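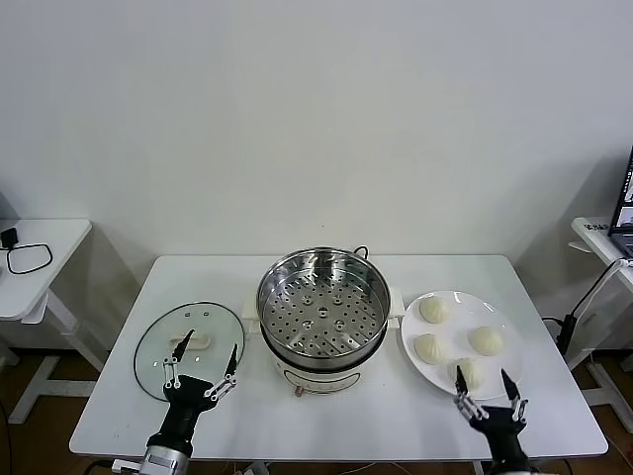
Head camera, steamer task. Basket on, lid on the table, buns on the plate.

Ticket: Timestamp drift between head and wrist streams, bun task
Project: Traserora
Opened by: Ivana Huenchumán
Assigned to: Roy Wragg
Status: Resolved, monitoring
4 min read

Summary

Episodes recorded for the bun-steaming task pass the recorder's own checks but are rejected by the Caltero converter. The error is "stream offset exceeds limit" and it always names a wrist stream. The head stream and the joint log agree with each other in every rejected episode.

Expected: all camera streams within 5 ms of the joint log for the full episode.
Observed: offset starts near zero and grows. In the worst episode it reaches 28 ms before the operator ends the take.

Impact

The batch target is 1000 accepted episodes by the end of November. Rejected episodes can't be trimmed and kept, as the drift is worst at the end of the take and the lid phase falls there. Training on them uncorrected would pair a wrist view with joint positions from a slightly later moment. For the approach to a bun this matters little. For closing on the lid handle it matters a lot.

Log

Friday, 9:10. Reproduced on the first take. Same result with the arms parked and all streams running, so motion is not a factor.

9:40. Swapped the two wrist camera cables left for right. Drift unchanged on both sides. Cables put back.

10:15. Lowered wrist exposure from auto to fixed. Drift got smaller but did not go away. Auto exposure was letting the frame interval stretch on dark views, such as the gripper close to the table. Fixed exposure is now in the station config and should stay there whatever else we find.

11:05. Checked how the recorder stamps frames. The head stream uses the capture time from the driver. The wrist streams use the time the frame leaves the queue. The queue holds up to 2000 frames and empties slower than it fills once disk writes back up, so the stamp runs later and later. This explains the growth.

11:30. Considered rewriting the old stamps from frame index. Rejected for now. It assumes a constant frame rate, and with auto exposure on we did not have one. 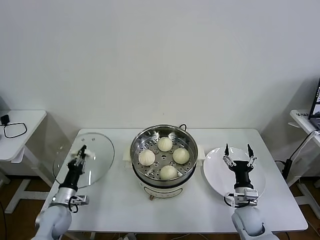

Roy wrote back that he would not touch the queue length at all – a shorter queue only hides the problem by dropping frames, and the converter treats a dropped frame as a pass. His advice was to carry the driver time through the queue with each frame and let the converter do the comparison.

13:20. Agreed. Patched the recorder so that every frame keeps its driver capture time as a separate field. The queue time is still written, under a different name, for debugging only.

13:50. Test takes with the patch. Converter accepts all of them. Largest offset is inside the limit and does not grow with take length.

14:30. Second problem, found while reviewing. The converter reads the old field name if the new one is missing and gives no warning. Any station still on the old recorder would produce bad data that looks current. Added a version check at import. The old format now fails with a clear message.

15:10. Went through wrist views from the patched takes next to the joint log. Finger opening in the video matches the logged gripper value at every point I stopped on.
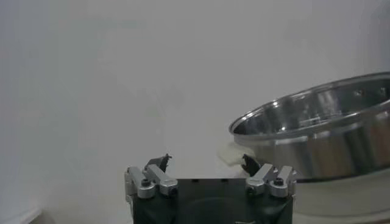 Wrist view, jaws open beside the pot.

Resolution

1. Recorder patched, driver capture time used for all streams.
2. Wrist exposure fixed in the station config.
3. Converter refuses files without the new field.
4. Episodes from the old recorder moved to quarantine. They do not count toward the target.

Still open: whether quarantined episodes can be used for head-camera-only training. The head stream and joint log are good in all of them, so I see no reason against it, but the labels need a flag first – the Vendel loader assumes every camera is present.

Comments (3)

Roy Wragg
Confirmed on the second station. Please leave the ticket in monitoring until a full day of takes has gone through.

Ivana Huenchumán
Will do. Does the Koubek export need the same version check? It reads the same files.

Roy Wragg
Yes. Separate ticket, please.

Related tickets
Caltero converter: silent fallback on missing fields
Vendel loader: support for missing camera streams
Episode end marker written twice when operator cancels
Koubek export: joint names out of order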